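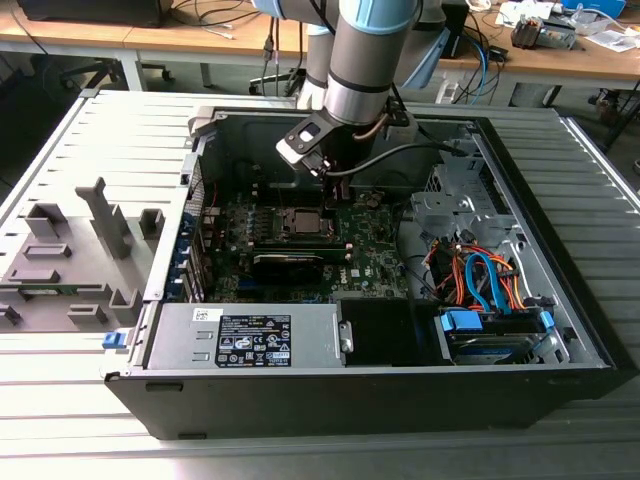

Selection meeting for Prydderch ward: conduct of the launch

3 min read

pronbridge_clerk
Members will be aware that Kenneth Dizon announced his candidacy for the Prydderch seat on Oct 12, 2026, before the selection panel had published its timetable. I should be grateful for views on whether the announcement was in order. The rules adopted in June say only that candidates must "have regard to" the timetable.

Brolley_North
In my view it was in order. There was no timetable to have regard to. Mr Dizon has 338 signatures on his nomination paper, and the requirement is 200. He was entitled to say so in public.

standingorder9
I must disagree with the previous contributor. The rule was written to prevent one candidate from gaining a start on the others. Moreover, the speech itself gave no position on the bus contract or on the sale of the Brolley depot, both of which he voted for as a councillor.
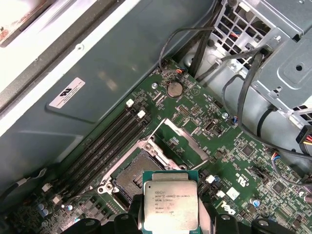
A candidate's record ought to be set out at the launch, in terms that any resident can check. Mr Dizon referred to his "experience" four times and to his votes not once. The Xeon in that gripper has its model and its 3.70GHZ speed printed on the lid, where they can be read by anyone who looks. I would ask the same of a leaflet.

Brolley_North
The depot vote is in the published minutes. I do not accept that it was concealed.

standingorder9
It was published. It was also left out of a leaflet delivered to 1,002 homes, and I consider that the more serious point. 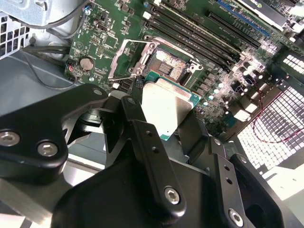 The leaflet has room for a paragraph on the flower beds, so space cannot have been the difficulty. I shall be writing to the panel to request a corrected version.

ward_member_68
May I return to the original question? The panel could accept the nomination and still record that the launch was premature. The two matters are separate.

pronbridge_clerk
Thank you. I will put that wording to the panel. Contributions on the depot sale should be made in the existing thread.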